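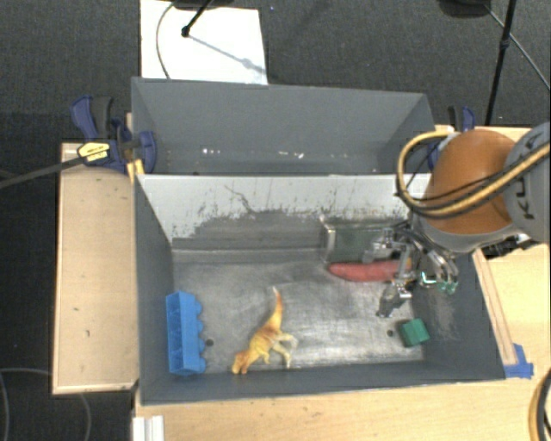 Print | E-mail this entry

May, 6:40 in the morning

Second coffee, first argument with the clamps. I have decided that I am no longer an engineer. I am a person who tightens things. My mother can stop telling the neighbors otherwise.

The front bin had crept again overnight, or someone leaned on it, and everyone at Breddale is of course innocent. The arm doesn't care whose fault it is. It goes to where the bin was last week and shuts its fingers on whatever is there now. So: loosen the blue-and-black clamps, shove both bins back against their marks, tighten, check the corner, swear, loosen, start over. Mali says you should snug one side, then the other, then go back to the first. I did it her way and it took one try. I have not told her.

After that I went over the cable loop. It has to be slack enough for the wrist to turn all the way around and short enough not to drag through the bin. There is a length that does both, and I find it by getting it wrong on either side. Ran the arm through the full turn at crawling speed with my thumb on the stop button. No snag. Ran it again because I didn't believe it.

Rhodri came by at nine to ask if we'd hit 700 picks by tonight. Yesterday we stopped at 655, and 200 of those were before lunch, when the thing was behaving. I said the number depended on the dinosaur. He wrote this down — he really did — and went away.

The dinosaur is a menace. The blocks are fine, the red thing is fine, and even the clear container is fine if the lights are right. But the dinosaur has legs and a tail and opinions, and the fingers close on the tail every time, as if they had been told to. Osian wants to swap it for something from the Stiltudetti box. I want to keep it. If the cell can only pick up things that are shaped like bricks, then we have built a very expensive way of moving bricks.

Bolts on the gripper mount: 3 were a hair loose, so I marked them with the paint pen and put it in the log. Guðlaug reads the log. I think she is the only one. She once corrected my spelling of "torque."

The bin floor is getting scruffy and I may ask Joanne about a new one. She will send me the Pradell form, and I will fill it in, and we will both be old.

Home by seven. Dinner was toast.

2 comments | 0 shares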